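Newsletter > March > Kitchen Table Notes
Recipes Garden Letters Back Issues Sign Up

Giving up the second cup

Well, I did it. I made it through the whole of March on one coffee a day, and I only snapped at my brother-in-law twice (Malcolm, if you're reading, I'm sorry about the hedge clippers). A few of you wrote in after the last newsletter to ask how it was going, so I thought I'd give the whole sorry story its own spot this month.

Some background for anybody new. I'm 46, I've been drinking coffee since my first summer job at the bakery in Esham, and until this winter I was on four cups before lunch and a couple more after. I never thought of it as a lot. Everybody at the bakery drank like that. Then in January I started waking up at 2 in the morning, wide awake, going over the shopping list and a thing I said to Elsie Yeoman at a wedding ages ago. My friend Yareli Camacho asked how much coffee I was having and when I told her she just laughed for a while.

So the plan was one cup, in the morning, and nothing with caffeine in it after that. Yareli had done it herself the year before and said the first week would be bad. She was right! I had a headache that sat behind my left eye for three days and I fell asleep on the couch at 8 in the evening with my shoes on. By the second week the headache was gone but I was bored, if that makes sense. I hadn't noticed how much of my day was built around getting up to make a cup. I'd finish a phone call and stand up, and then I'd be standing in the kitchen with no reason to be there.

What got me through that part was having something else hot to drink. I tried a lot of things and most of them were not for me. Chicory was fine with a lot of milk. Barley tea I liked more than I expected, and Babak Parsa sent me home with a bag of dried lime tea that I now put honey in and drink most afternoons. The one I can't recommend is mushroom. I gave it three tries and then the rest of the packet went in the compost.

I also got fussier about the one real coffee I do have. If there's only going to be one, I want it to be good and I want it in a proper mug, sitting down. No more half a cup going cold on the washing machine. I like a big one with a thick handle, and I've come around to strong colors too, after years of plain white. 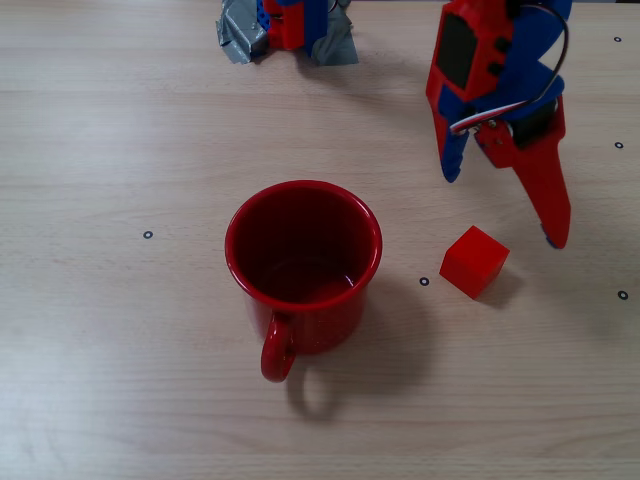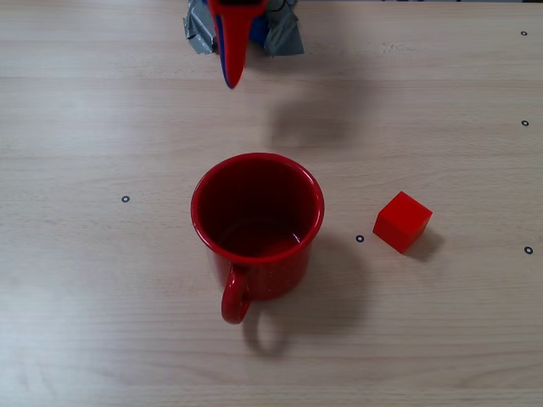 Red mug on a pale wood table.

The sleep took longer to come right than I'd hoped. Everyone tells you it'll be like flipping a switch, and for me it was more like the last week of the month before I slept straight through. Then I did it three nights in a row and felt so good I cleaned out the hall closet. I found two umbrellas, a fondue set, and the good scissors I accused Chelsea Cropper of borrowing (sorry, Chelsea - they're yours any time you want them).

A few things I'd pass along if you want to try it. Don't start in a week when you have company. Tell the people you live with, so they know why you're being like that. Watch out for chocolate in the evening, which I had completely forgotten about, and for iced tea at restaurants. Keep your one cup at the same time each day if you can. Mine is 7:30, after the dog's been out, and I look forward to it more than I ever did the other five.

I'm not going to tell you I'm a new woman. I still want a coffee around three o'clock, pretty much every day, and when I drove over to Nundden to see my aunt I had two because she'd made a pot and there was cake. I slept badly and went right back to one the next morning. It was very good cake, by the way, the lemon one with poppy seeds, and I've asked her for the recipe. She says she doesn't measure anything, so we'll see what I can get out of her for next month.

If you've cut down, or tried to and gone straight back, write and tell me how it went. I'd love some more ideas for the afternoon drink too - anything but mushroom.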